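**Nodau moves two-arm cell to scheduled cable and gripper checks**

5 August 2021

Nodau has put its two-arm handling cell on a fixed maintenance interval after a cable fault stopped the left arm twice in one shift. The new schedule calls for a gripper and cable check every 70 hours of arm time and a full joint inspection every 3000 hours.

The cell was commissioned in January with arms and gripper mounts supplied by Durnell. Until now it was serviced on demand: operators logged a fault, the arm was parked, and a technician was called. Mechthild Widmer, who runs maintenance at the site, said the log showed the weakness of that arrangement. Of the faults recorded on the left arm, most cleared when the connector at the gripper mount was reseated, and they returned within days.

"The connector was fine on the bench," Widmer said. "It only dropped out with the wrist rotated and the arm extended, so we kept passing it."

The left arm stood at 2260 hours when the interval was introduced and the right arm at 2044. Both will be inspected at the same visit so that the two counters can be reset together.

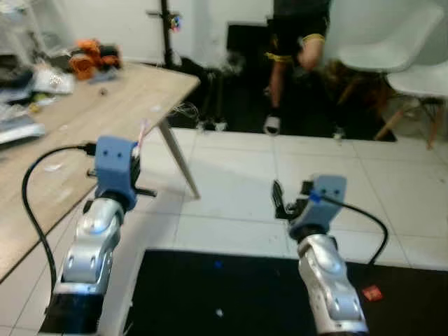 **AUTOMATION | Service and Repair**

Each arm carries a blue gripper mount with black fingers, and a black cable arcs down from the mount. The loop is the part that gets the most attention under the new procedure. If it is too short, it pulls on the plug at full reach. If it is too long, it can catch on the table edge or drag on the mat. Technicians now set the slack with the arm fully extended, turn the wrist to both limits, and mark the cable jacket at the point where it leaves the mount. A mark that has moved by the next check means the plug has been under load.

The short check is done with the drives disabled and takes one person. The plug is pulled, the contacts are inspected and cleaned, and the plug is reseated. The finger screws are then brought to the supplier's torque value, and the fingers are closed on a gauge block to confirm that they meet squarely. Finger position is rezeroed in software only if the gauge reading is outside tolerance. Widmer said rezeroing had been used too freely in the past and had hidden a loose mount on one occasion.

The joint inspection is longer and requires both arms to be out of service. It covers backlash at each joint, brake holding, and housing screws. Wubshet, the integrator that wrote the cell's control program, will supply a test routine that moves each joint through its range at low speed and records motor current.

Replacement cables have been ordered from Zarkier with a strain relief clamp at the mount end. They will be fitted to the left arm first. The right arm keeps its present cable until the joint inspection.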